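Automation and Everyday Work
Lecture 6 notes: Can it do the chore yet?
Posted 13th October
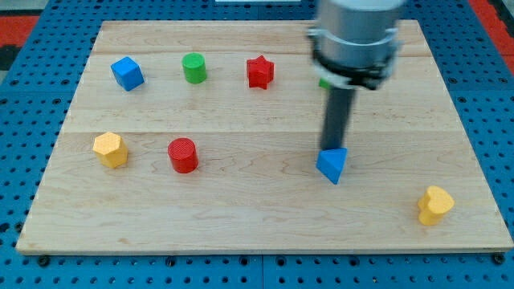
Last week ended on the claim, common in company talks, that household robots are a matter of a few more years of data. I said I didn't believe it and several of you asked me to put the argument on paper. These notes do that. They also cover what you need for the short assignment at the end.

1. What counts as a chore

A chore has a start somebody else left behind and a finish somebody else will judge. Clearing a table means dealing with whatever is on it. Restocking a parts bin means noticing that the bin has the wrong parts in it. Most lab tasks have neither property. The objects are chosen ahead of time, the surface is chosen, and the finish is written by the same people who built the system.

Sorting colored blocks on a board is the usual stand-in. A blue triangle has to end up somewhere, a red star and a yellow heart have to stay out of its way, and there is plenty of bare wood in between. It is a fair test of whether an arm can reach the object it was told to reach. It tells you very little about a kitchen drawer. Blocks are rigid. They have one color each and they don't spill. Their shapes differ enough that a camera with ordinary software can tell a star from a cylinder, and if a block gets shoved two inches the wrong way you can shove it back.

Compare a sock, a wet plate, or a bag of screws with a tear in it.

2. The Ploltavier numbers

You have the Ploltavier handout from August. The headline is 469 trials with 341 successes, a little under 73 percent. Before you quote that, look at three things.

First, what a trial is. In the handout a trial begins after a person has reset the board. Reset time isn't reported anywhere. If a person spends longer setting up the task than doing it, then the machine hasn't saved any labor, and for a chore labor saved is the only figure I care about.

Second, what a success is. A block within the target zone counts, even if a neighbor was knocked over on the way. At home the neighbor is a glass.

Third, the failures. There are 128 of them and they get one sentence. We aren't told whether the arm stopped, missed, or carried on happily with the wrong block. These are very different failures to live with. A machine that stops and waits is a nuisance. A machine that finishes the wrong job and reports it done needs a supervisor.

3. The shop floor is easier, up to a point

Some of you will say factories have used arms for decades. True, and they work well, mostly because the factory was rearranged to suit them. Parts arrive in the same spot facing the same way. The Bokden line we discussed in lecture 4 is a good case: 50 cycles between checks, one part, one fixture. Change the part and an engineer comes in.

Kulter is selling something else. Their pitch is an arm that takes spoken instructions and handles mixed parts with no fixture. In the demo transcript, 33 instructions are given and every one names an object by color and shape. People on a shop floor don't talk that way. They say "the other one" or "not there, where it was before." Ask what happens with those. I did, in writing, and got a brochure.

4. Where I might be wrong

Language has gotten better faster than I expected, and I said so in lecture. Being able to correct a machine halfway through a job is worth something, even on blocks. The Ngcobo notes (course page, optional) argue that simple objects let you study instructions without grasping getting in the way. I accept that as a reason to do the research. I don't accept it as evidence about laundry.

My own view, for what it's worth – narrow jobs in arranged spaces, yes, now. Unarranged homes without a person standing by, no, and I have not seen a result that would change my mind.

5. Assignment

Pick one chore you did this week. In two pages:

Write down its start and finish as you found them.
List what would have to be fixed or removed before an arm could attempt it.
Say who does the resetting, and how long it takes them.
Propose a success measure that a tired person coming home would agree with.

Don't pick vacuuming. We covered it in lecture 2 and I have read enough papers on it.

Reading for next time: Ploltavier handout, section 4 and the appendix. Bring the handout with you.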